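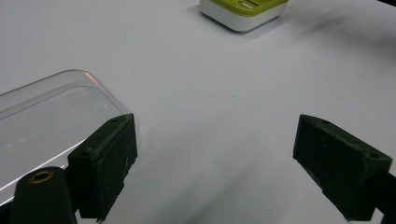
Dremstead household skills project
Progress report to the Clirent fund, May

What we have been working on

It has been a really good stretch! Your grant has paid for two things so far, the tabletop kit and the session time, and both are being put to steady use. We have now run 27 sessions and logged 337 separate goes at small bathroom and kitchen tidying jobs: putting soap in a dish, filling and emptying a box, clearing a surface and setting it up again.

The white table surface was the best decision we made. Objects are easy to find on it, it wipes down in seconds and we can start the next go almost straight away.

The soap and box task

We are especially pleased with this one. The layout is very simple: a clear plastic container, a lime-green soap dish with raised white ridges across its floor, and a small, smooth, round item to be picked up and put in its place. Round things roll, of course, so a slow approach pays off, and the ridges give it something to settle against. The clear container is harder, as its edges nearly vanish against the pale board. We thought about swapping it for a coloured one and have decided to keep it, because plenty of people have boxes just like it at home. 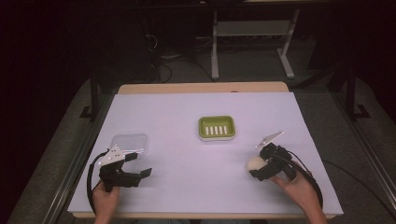
Spending and supplies

Costs are within the budget we sent you. The Mivico order (spare dishes and lidded boxes) came in full, and Vlček have agreed to hold their price on the boards until the next batch. We have not touched the repairs money.

Still to do

The written instructions for each task need another draft, as the current wording muddles "beside the dish" and "behind the dish". After that we would love to add a proper washing-up layout with a sponge and a cup. A short list of the extra items will come to you with the next claim.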